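How Does a Soccer League Table Work?

Have you ever looked at the sports page and seen a big list of teams with lots of little numbers next to them? That list is called a league table, and once you know how to read it, it tells you a whole story — who is flying high, who is stuck in the middle, and who is having a rather gloomy winter.

Let's start with points. In most soccer leagues, a team gets three points for a win, one point for a tie, and none at all for a loss. Add up the points from every game so far and you know where the team belongs on the list.
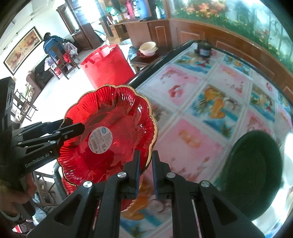

Page last changed: 10/04/2018

Let's pretend we have a small league with a team called Stevness and a team called Grumell. Stevness has won two games, tied three and lost one. Two wins make six points, and three ties make three more, so Stevness has 9 points altogether. Grumell has won three games and lost three. That makes 9 points too! So who goes on top?

Most leagues look at something called goal difference. You take all the goals a team has scored and subtract all the goals it has let in. If Stevness scored eight and let in five, its goal difference is plus three. If Grumell scored ten but let in eleven (oh dear, poor goalkeeper), its goal difference is minus one. Stevness goes above Grumell, even though Grumell scored more goals!

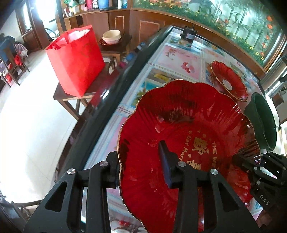

What happens at the end of the season?

The team at the top is the champion, and usually gets a trophy and a very noisy party. In many countries the teams at the bottom have to move down to a lower league, and the best teams from that league come up to take their places. Grown-ups call this relegation and promotion. It means that even the last few games can be exciting for a team that has no chance of winning the trophy.

Try it yourself! Pick a league you like, write down the results each week on a big sheet of paper, and work out the points before you check the real table. If you start in January you will have plenty of games left to follow.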